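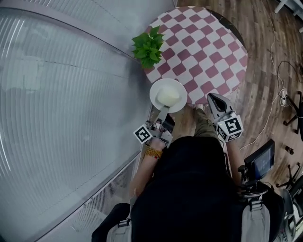
Nungate asked last term why the policy can't just be given the wrist pose straight off the tracker, at full rate, and left to get on with it. A fair complaint, and it gets us to the subject of Lecture 6: what happens between a demonstration and a controller that can be trusted near crockery.

(Nungate is a tutorial group. They complain collectively.)

6.1 Two hands, one clock

Each gripper gives you its own stream of poses. The marker cube helps tie a gripper to a common frame, as long as a camera can see it. Two streams means two clocks, and two clocks never agree. In the Holton set, one hand lagged the other by 20 milliseconds through 3494 episodes, and the trained policy learned to be late on the left with great fidelity. Align first. Train second. You'll be tempted to swap these.

6.2 Relative or absolute actions

Absolute poses tie you to wherever the origin was that morning. Relative poses, expressed in the current gripper frame, survive a table being shoved sideways. They also drift, so we predict a short chunk, execute part of it and look again. The Husar planner uses a chunk of 6 steps. Ask why 6 and you'll be shown a graph with no label on the vertical axis.

6.3 Contact

A cup on a saucer is two rigid bodies with a very casual relationship. Getting fingers under the saucer is a planning problem; keeping it level afterwards is a control problem. Penalise tilt rate as well as tilt, or the optimiser will find a posture that is perfectly level on average.

Fingers near the table edge need a soft stop in the cost. A hard one makes the solver sulk and return nothing.

6.4 Before the lab

Pull the Nomdale replay tool and run both alignment scripts. The colour overlay shows left and right offsets separately. If they look identical, you've loaded the same file twice.

Reading: chapter 2 of the course notes, including the appendix on rotations. Quaternion sign flips are on the assignment again, as they were in July.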